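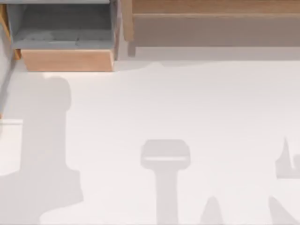
Old Dindell Roller Rink Gets Its Night Back

If you grew up anywhere near Skollidthorpe, there is a good chance you fell over at the Dindell Roller Rink at least once. I did it at my own ninth birthday party, in front of everyone, holding a slushie. So you can imagine how happy I was to hear that the old crowd is getting together again this August for a one-night reunion skate!

The rink itself is long gone, of course. It closed in 2000 and the building on Courtois Street was split up into a tile showroom and a dance studio (the dance studio kept the big front doors, if you want to go and look). The reunion will be held at the Girnotska Hall instead, two blocks over, which has a sprung floor and more parking than the rink ever had.

The whole thing started with a single post by Thu Lục, who worked the skate counter for most of the nineties and remembers an alarming number of people by their shoe size. She put up a scan of an old admission ticket and asked if anyone still had theirs. By the end of the week there were 339 replies, and a good many of them had nothing to do with tickets. People were arguing over which song always opened the couples skate, whether the hot dogs were better before or after the snack bar moved, and who won the limbo contest the year the lights went out.

"I thought I might hear from a few of the old Saturday kids," Lục told me. "Then my sister called and said her whole office was talking about it."

She has been scanning things ever since. So far the collection has 59 pieces, mostly flyers and party invitations, plus a punch card with one punch left on it and a staff schedule with somebody's phone number scribbled across the back. My favorite is the birthday package flyer. It offers two hours of skating, a pitcher of soda per table and a "personal announcement by our DJ," and the cartoon skate on the front has eyelashes. I'd forgotten about the eyelashes completely until I saw it, and then I remembered it was painted on the wall by the lockers too.

All of it will be on display in the hall lobby on the night, and Lục is hoping visitors will bring more. She is especially keen to find pictures of the inside of the rink before the carpet was changed from orange to purple. Plenty of people swear they have one in a box somewhere. If that's you, please go look in the box! She will scan it while you skate and hand it back before you leave.

Doors open at 6 p.m. on Friday with an all-ages session, and the adults-only skate starts at 8:30. Admission is $5, the same for everyone, and skate rental is included. Bring your own skates if you have them, since the bigger sizes will go fast. Wheels need to be clean and toe stops have to be the non-marking kind, as the hall is pretty fussy about its floor.

The music is being put together from requests, and the list is already some 2000 songs long, so don't be hurt if yours doesn't get played. There will be a backward skate, a limbo and at least one couples skate with the lights down. The Hokey Pokey was put to a vote and passed easily.

Tickets are on sale at the Girnotska Hall box office in the afternoons, and any that are left will be sold at the door. Song requests can be dropped in the jar on the counter.

I've already bought mine, and I've been practicing in the driveway after dinner. Stopping is still a problem.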